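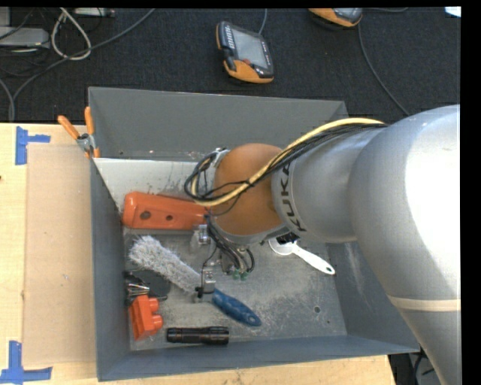
Saturday, a little after ten, coffee in hand

I promised everybody I would finally sort out the odds-and-ends bin, and I am writing this down as I go so that whoever inherits the job next time (Rutilio, I am looking at you) has something to start from.

First, the general complaint, and it's a friendly one. The bin has become the place where things go when people don't want to walk to the shelf. Household stuff ends up in with the workshop stuff, and then somebody wants the duster and has to go fishing for it under a molded plastic part. I don't mind a bit of a jumble, I grew up in a house with four kitchen drawers like that, but the duster at least should live on a hook. I have put a hook by the door for it. Please use the hook!

The orange-red plastic piece with the two holes in its face is a puzzle. One hole is a little bigger than the other, and one end is a good deal bulkier than the other end, so I went through the Getberg parts sheets hoping to find a match and came up with nothing. Rutilio Cervantes thinks it came with the old Temside order, and he may well be right, he has a much better memory for that sort of thing than I do. I tried a bolt from the big jar in the larger hole and it rattled. Until one of us works it out it stays with us and does not go to recycling. I've started a tag for it that says ORANGE, TWO HOLES, ASK R.

Now the bin itself. The floor is scratched up and has those pale scuffs all over it, and I spent longer than I meant to wondering whether they are worth cleaning. I tried a damp rag on one patch, then the citrus cleaner, and then went and had a second cup. My feeling is that it's an honest working bin and can look like one. The whitish panel with the dark scrapes is a different matter, I would like to try the Zakharchenko polish on one corner and see if the marks lift. If they do I'll carry on with the rest of it next week, and if they don't I'll leave it be.

Small thing, but the little round hole in the floor, down toward the right: screws and washers love it. Put a tray under there before you tip anything small in. I found this out on my knees with a flashlight, looking for a brass washer that belonged to the Trostenum clamp. (Found it. It had rolled all the way to the radiator.)

The parts list is at 2,003 entries now, and I remember when we all thought 1,000 would last us for good. I'm not going to tidy the whole list today. What I did do was add a column for "where it lives," and fill it in for the cleaning things, which was quick and very satisfying, and I recommend it as a way of spending a slow half hour.

Still to do:
Two more hooks, same kind as the first one
Polish test on the corner of the panel
Ask Rutilio about the Temside box, and whether he kept the packing slip
New labels, the old ones are curling

Stopping for lunch. There is half a lemon cake on the bench by the kettle, please help yourselves and put the lid back on.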